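Bench notebook - green table cell, two-arm
August, started 2 p.m.

Carrying on from the finger swap. The left gripper was closing short last week and dropping bags at the lift, so both sides got new pads and a fresh zero. This page is the check afterward plus what I did about the cables. Eugeniusz Krajewska has the cell next, so I am writing down more than I normally would.

Finger zero and pads

Power off at the Lastside box before touching anything. Took both fingers off the left gripper first, two screws each, and wiped the mounting faces with alcohol. There was old threadlocker in one of the holes on the inner finger and the screw had been bottoming out on it, so the finger never seated flat. Chased the hole with a tap by hand, blew it out, refitted. That was most of the problem, I think. The pads were worn too but they were not why it closed short.

Right gripper: nothing wrong found. Changed the pads anyway so the two sides match.

Zero done with the Ebihara utility, closed on the feeler, then open and close 100 times with nothing between the fingers. Left held its zero. Right drifted a hair in the first few cycles and then stopped moving. I redid the right one and it was fine on the second go.

The finger faces are scuffed but there are no burrs I can feel with a fingernail. Leaving them. If we polish them we lose the marks on the lower faces and have to print new ones.

Wrist camera view after refitting, fingers apart, plant and yellow bin where they stay for the bag runs:

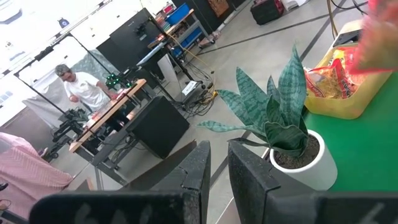
Cables

The left wrist cable was pulling at the elbow when the arm reached across to the far side. Not enough to trip anything, but the jacket was starting to go shiny at the clip. Moved the clip one hole up and gave it more slack. Ran the arm through its full reach by hand with the brakes released and watched the loop the whole way. It clears the upper joint now.

Same check on the right. The loop there is longer than I like and it swings. Put a strap on it for now. The proper part is a spring guide from Hilero and I have not ordered it, we need to decide on one or two first.

Do not tie the camera lead in with the gripper power. Somebody did that on the cell at Ikcombe and they spent a long time blaming the camera driver.

Connector on the left wrist: reseated, and turned the collar until it clicked. It had been on by friction only.

Speed and force

Put the closing force back to 14 on the config page, both sides. It had been turned up, I assume to make up for the short close, and with the finger seated properly the higher setting just crushes chips. Closing speed untouched. Travel limit is 3000 in the same file, do not change it without redoing the zero.

Saved the config under a new name and left the old one in the folder in case I am wrong about the force.

Bag pickup check

Bags are a good test after finger work as they are slick and they change shape. Lay one flat in the middle of the green top, keep the plant and the snack containers back at the far side, and bring both arms to the ready pose over the table before starting the sequence. In the ready pose neither gripper should be touching the bag. If one is, the table height is off or someone loaded the old pose file.

The overhead lights put streaks on the film, and the fixed camera picks those up more than the wrist ones do. I tried lowering the exposure one step. The bag edges came up better but the far side of the table went too dark, so I put it back.
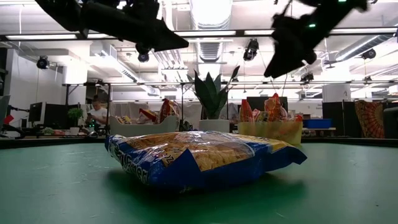

Ready pose, both grippers clear of the bag. Fixed camera.

Ran the sequence from there until I was bored with it. The left side lifts cleanly. On the right the bag slid once when the pads caught only the folded end, and I would call that placement, same thing used to happen with the old pads.

Still open

- Spring guide for the right wrist, decide and order.
- Strap on the right loop is temporary, look at it before every session.
- Torque the left finger screws again after a day of running.
- Spare pads: one set left in the drawer. Label says right but they fit either side.
- Old pose file is still in the folder. Eugeniusz, can I delete it or are you using it?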